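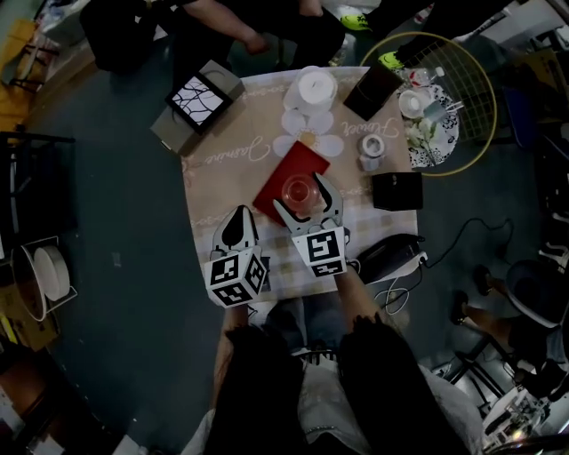

A small pink-red tinted glass cup on a flat red square, on a table laid with a daisy-print checked cloth.

Home Goods News > Tabletop > Textiles

News Products Materials Care Archive

Naciri adds daisy print to checked table cover line

Brikdale, 2nd June

Table linen maker Naciri has added a floral print to its line of checked covers for square tables. The new cover has a beige and white check as its ground, with a large white daisy, yellow at the center, printed near one side. Script lettering runs at the left and right of the flower and includes the words "Jasmine" and "Flower." Thin bands of small repeated text cross the cloth.

The cover is sold under the Jasura name and went into production in May at the company's Brikdale plant. The first run is 1000 pieces. Naciri said a second run depends on orders from stores, which close their fall lists at the end of the summer.

The printed layout is fixed to the piece and does not repeat along a roll, as it does on the company's plain checks. Each cover is therefore cut and hemmed singly. The plant changed its cutting guides to hold the daisy at the same distance from the hem on every piece. Covers outside the limit are sold as seconds through the plant store.

Prirkenier, the distributor, lists the cover at $29. Plain checks in the same size stay at $13. The distributor supplies 420 stores, most of them small housewares shops, and will ship the print in packs of one design only. Mixed packs with the plain checks are not planned.

Store staff have been told to show the cover on a table in use, with household items on it. The display sheet asks for small pieces such as cups and tape, which leave the daisy and most of the lettering in view. Large trays and full place settings are to be kept for the plain checks, where there is no single motif to hide.

Care instructions are the same as for the rest of the line: machine wash cold, hang to dry, iron on the reverse side at low heat. The label adds a note against bleach, which can dull the yellow ink. Hot pans should be set on a trivet.

A round version was tested and dropped. On a round cut, the hem ran through the lettering on both sides, and moving the words inward brought them too close to the petals. A longer cover for rectangular tables is still being drawn, with the flower moved to the middle of the cloth. Naciri has not set a price or a release month for it.

Filed under: Table Linens, New Products, Printed Textiles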